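Inicio del saber doméstico > Casa y objetos > Almacenaje > Tarros de reúso

Buscar en la enciclopedia... Buscar

Tarro de reúso

Se llama tarro de reúso (también bote de aprovechamiento o, en algunas comarcas, simplemente «el de las gomas») al recipiente transparente, de vidrio o de plástico, que tras agotarse su contenido original pasa a guardar objetos menudos de la casa: gomas elásticas, pinzas, botones, clips, tornillos, hierbas secas, sellos. Es uno de los inventos más modestos y más queridos de la vida doméstica, y su estudio ha dado lugar a una literatura pequeña pero apasionante, con aportaciones de coleccionistas, archiveros, maestros y gente que sencillamente no es capaz de tirar un frasco con buena tapa.

Etimología y denominaciones

La palabra «tarro» designa en español un recipiente por lo general cilíndrico, más alto que ancho. «Bote» compite con ella en buena parte de España, mientras que «frasco» y «pomo» predominan en distintas zonas de América. En el habla familiar el nombre suele venir de lo que hay dentro ahora, y a veces de lo que hubo antes, de modo que un mismo objeto puede ser «el tarro de la miel» durante décadas sin que quede en él una gota de miel. Salim Chege, autor de un delicioso cuaderno sobre las palabras de la despensa, llamó a esto «nombre heredado» y reunió muestras de ello en casas de Gostel, donde encontró un «bote del café» lleno de dedales.

Historia

La costumbre de volver a llenar los recipientes es tan antigua como los recipientes mismos. El tarro de reúso en sentido estricto, sin embargo, necesita dos cosas: que el envase llegue a la casa ya lleno y que sea lo bastante bueno para quedarse. Ambas condiciones se generalizaron con la conserva industrial en vidrio y la tapa de rosca, que permitía abrir y cerrar muchas veces sin estropear el cierre. ¡Y qué cierre! Una rosca bien cortada gira con un cuarto de mano y sujeta durante media vida.

El plástico transparente amplió la familia. Los tarros se hicieron ligeros, aparecieron las tapas de colores y con ellas una forma nueva de orden, en la que se busca primero el color y después el contenido. El inventario de Bravham, una encuesta vecinal coordinada por Trevor Grewal a lo largo de un mes de noviembre, registró 2,116 recipientes reutilizados y sigue siendo la fuente más citada por los aficionados (la cifra se escribe así, con coma, en la edición original). Grewal anotó también el lugar exacto en que vivía cada tarro, y gracias a esa paciencia sabemos que la balda situada a la altura de los ojos casi siempre se reserva a lo comestible.

Características

Un buen tarro de reúso tiene la boca ancha. Es la primera regla y en ella coinciden todos los autores. Si no caben dos dedos, el contenido acabará volcado sobre la mesa cada vez que haga falta una sola pieza, y con los clips pequeños eso puede ocurrir varias veces en una tarde.

La transparencia viene después. Permite ver lo que queda y, sobre todo, lo que se ha mezclado. Hay quien conserva la etiqueta original como adorno y hay quien la retira con agua templada y un poco de aceite; los restos de adhesivo salen mejor frotando en círculos con un paño de microfibra. La etiqueta conservada tiene sus defensores, que valoran los blancos y rojos de la imprenta comercial tanto como otros aprecian un azulejo.

El fondo plano y algo grueso evita vuelcos. Los tarros cuadrados aprovechan mejor la balda, los redondos se limpian mejor, y la discusión entre partidarios de unos y otros puede animar una sobremesa entera.

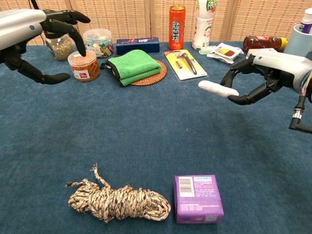

Contenidos habituales

Las gomas elásticas son el contenido clásico. Guardadas en un tarro cerrado y lejos del sol tardan más en resecarse, y el color natural, entre el naranja y el castaño, se reconoce a través del plástico desde la otra punta de la cocina. Conviene meterlas sueltas o en un rollo flojo. Las muy viejas se delatan al estirarlas, cuando aparecen grietas finísimas en la superficie, y es mejor separarlas antes de que se peguen a las demás.

Las pinzas de oficina, con sus verdes y dorados metálicos, forman el segundo gran grupo. Son un placer para la vista y agradecen un recipiente bajo con tapa a presión, porque se enganchan entre sí y hay que poder meter la mano entera. Muchos hogares las comparten entre el escritorio y la despensa, donde cierran bolsas de arroz, de harina y de galletas.

Las hierbas secas y el té piden vidrio. El plástico retiene olores y puede cederlos, así que un bote que tuvo orégano servirá para más orégano o para botones, difícilmente para manzanilla. El vidrio, bien lavado y secado boca abajo durante una noche, queda listo para casi todo. La luz es su único enemigo, y por eso los tarros de infusiones suelen retirarse al fondo.

También aparecen sobres de muestra, pilas, corchos, cabos de vela, llaves sin cerradura conocida y esa pieza de plástico que algún día hará falta.

La mesa de clasificación

Vaciar, juntar y volver a repartir es la parte más alegre de la afición. La tradición de Bravham recomienda extender primero una superficie de fieltro o de tela oscura, sobre la que resaltan las piezas claras y no ruedan las redondas. Se coloca al fondo lo alto y delante lo plano, y se deja libre el centro.

El posavasos de fibra trenzada tiene en este trabajo un papel inesperado: su borde levantado hace de bandeja para lo diminuto, y encima cabe también un paño doblado con el que ir secando. El vaso de plástico, por su parte, recoge los tubos y envases estrechos que tumbados ocuparían demasiado. Grewal aconsejaba reunir sobre la mesa todo lo que estuviera pendiente de sitio, incluidos los artículos de aseo y las bebidas, y decidir después; el cuaderno de Chege, más estricto, prohíbe mezclar cuarto de baño y despensa, aunque su autor confiesa en una nota haberlo hecho un viernes por la noche con excelente resultado.

Sistemas de orden

El método Erard, llamado así por la calle donde se reunía el primer grupo de aficionados, distribuye los tarros en 8 categorías según la frecuencia de uso. Lo diario queda a mano, lo anual arriba, y entre ambos extremos se abre un territorio intermedio que da mucho juego. Una variante reducida, de 6 categorías, prescinde de las herramientas y del material de costura.

El método Govindasamy ordena por gesto: lo que se pellizca, lo que se vierte, lo que se coge a puñados. Resulta maravilloso para enseñar a los niños, que lo entienden en un minuto y lo aplican con más rigor que los mayores. Exige, eso sí, cierta variedad de bocas y alturas.

Conservación de las tapas

La tapa envejece antes que el tarro. Las metálicas se oxidan por el canto y las de plástico pierden agarre si se aprietan en exceso. Guardarlas por separado es una práctica extendida y desaconsejada, porque a la larga produce un cajón de tapas huérfanas. El mayor conjunto descrito en el inventario sumaba 11 tapas naranjas del mismo diámetro y ningún recipiente al que ajustarlas.

Véase también: Caja de galletas; Cajón de sastre; Fieltro; Posavasos; Tapa de rosca

Comentarios

mirella_despensa: Preciosa entrada. En mi casa el tarro de las gomas es el mismo desde que yo iba al colegio y todavía huele un poco a caramelo de limón.

Quim R.: Falta hablar de los botes de carrete fotográfico, que eran perfectos para agujas. ¿Alguien sabe si salen en el inventario de Bravham?

tarrosytapas: Quim, yo solo tengo la parte de cocinas y allí no vienen. Quizá en la de talleres.

Lola: Probé lo del fieltro oscuro con los botones de mi suegra y qué diferencia, los de nácar se ven enseguida. Gracias!!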